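Step-free routes on campus, group report (draft 2)

Surveyed 263 doorways in April. Wanted to know how many a wheelchair user could get through alone. Didnt finish the Stojanovska building — locked after 6pm.
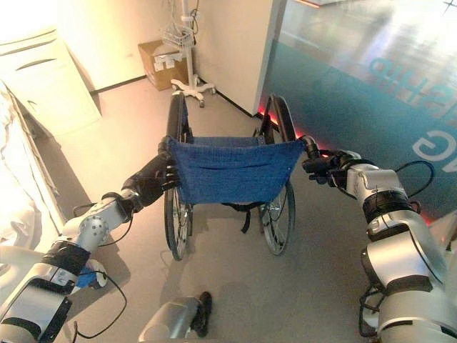
One reply on our form said the doors were never the problem, it was the ramp by the library, far too steep when it rains. We hadn't measured ramps at all. Should of.

Results so far: heavy doors worst, then raised thresholds. Lift in Lukeck block out twice. Ramps go in the next draft, if theres time.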